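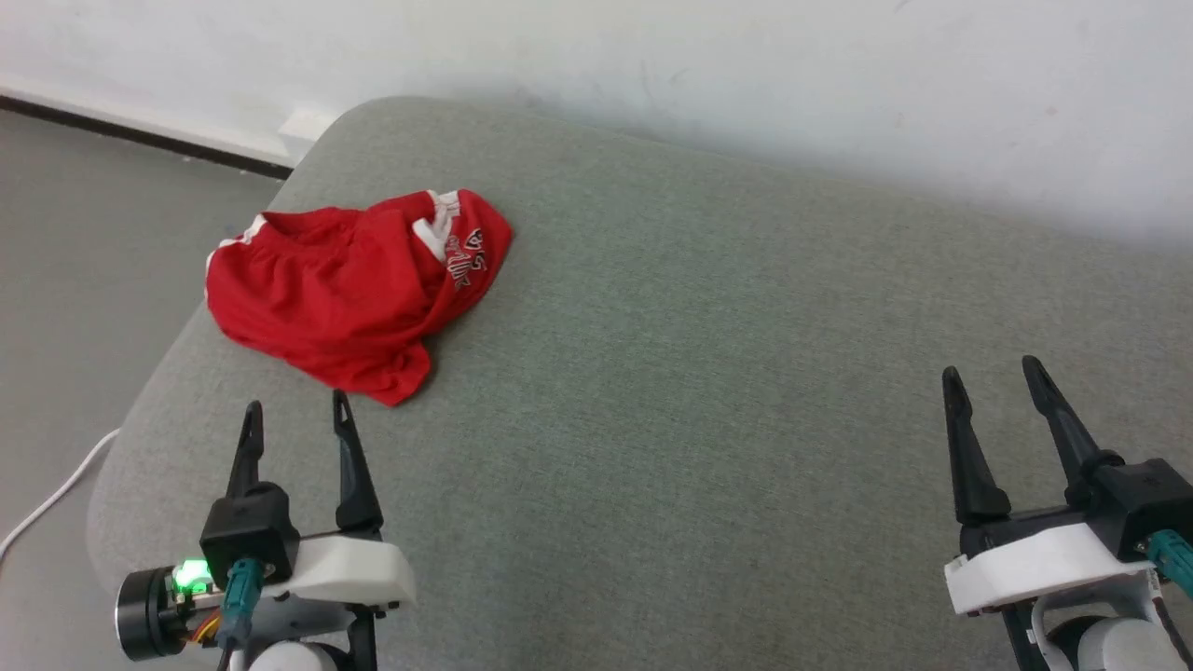 Laundry thread, for anyone who followed the one in April about the airing cupboard. Lelstead has a drying problem, I have a folding problem, and between us we've worked out a system in which the sofa is a wardrobe. The current resident is a crumpled red heap with white trim, shorts as far as I can tell without disturbing it, with some fancy white lettering on that has been folded into complete nonsense. It has one long droopy corner pointing at the middle of the cushion, like a tongue.

2/ Background. We moved to Lelstead from a flat where the sofa was too small to put washing on, so washing had to be put away. I see now that this was the making of me. The new sofa has big square-ish cushions in a grey-green that the shop called "Lichen" and my mother called "hospital". A cushion that size is an invitation.

3/ The process, for the record. Clothes come off the airer. Clothes go on the sofa "while I fold them". I fold two tea towels to a very high standard. The kettle boils.

4/ By nine in the evening somebody wants to sit down, and the pile moves to the armchair. By bedtime it's on the bed. In the morning it's on the sofa again. My clothes get more exercise than I do, which is a shame given how much of it is sportswear.

5/ On sportswear. I own 5 pairs of shorts for a person who ran once. It was a charity thing at Gramovgate, round the reservoir and back, and my number was 3,466. I kept the number. I've also kept the safety pins, which are in the drawer where the socks ought to be.

6/ Someone has already asked why the socks aren't in the sock drawer. The socks are on the radiator. Please keep up.

7/ Shorts are the worst thing to fold, by the way. A shirt wants to be a rectangle and a towel already is one. Shorts have a waistband that gathers itself up like a cross tortoise and two legs going off in different directions. You smooth one side down and the other side comes up to see what's happening.

8/ Marijke Claeys (downstairs, Belgian, irons pillowcases) showed me her way in the spring. One leg over the other, tuck the pointy bit at the crotch in so you've got a straight edge, then in half from the bottom and in half again. Waistband on top. It took her as long as it's taken you to read this post.

9/ I did it in front of her and she said "yes, nearly". I've thought about that "nearly" most days.

10/ The pointy bit is the secret though. If you don't tuck it in, you get a lump, the stack leans, and the drawer won't shut. I'd been blaming the drawer for two years. I had a screwdriver out at one point.

11/ Before anyone says it, yes, I've tried the vertical filing thing where everything stands up in rows. It looked lovely. Then I took out one T-shirt and the rest lay down for a rest.

12/ I have also tried buying my way out. There's a folding board by Zoltach, four flaps, you put the shirt on it and go flap flap flap. Good fun for an evening. It lives behind the bookcase now and comes out when I need something flat to do a jigsaw on.

13/ And there was a laundry basket, a proper one with a lid, from the Kratochvíl place by the station. £69. I know. I told everybody it was in the sale. It holds wrapping paper and a tent.

14/ Reply from my sister, who doesn't have an account and so has sent it by text: "you could just put them away". Thank you for your contribution.

15/ A few of you want to know about the cushion fabric. It's a close flat weave, it doesn't hold on to fluff much, and the covers unzip. Getting them back on is a wrestling match I lose in the corners. I wash them cool and put them back slightly damp so they stretch. That could be wrong. Nothing has shrunk so far, touch wood.

16/ Would I have it again? Yes, although I'd go darker. Anything red left lying on it looks like it's been put there by a stylist, and I can't pretend I haven't seen it.

17/ New rule as of this evening: nothing goes on the sofa unless it's going to be folded before I sit down. I've written it on the back of an envelope and propped it on the mantelpiece. The envelope is a reminder about the water meter, reading 136, which I was supposed to send off last month.

18/ Update, 9.40pm. Meter reading sent. One pair of red shorts folded, Marijke's method, pointy bit tucked, waistband up. Straight edges on three sides and I'm not discussing the fourth.

19/ Update, 9.55pm. Went to put them in the drawer and found the airer still has a full load on it. Have brought it all through to the sofa. Kettle's on.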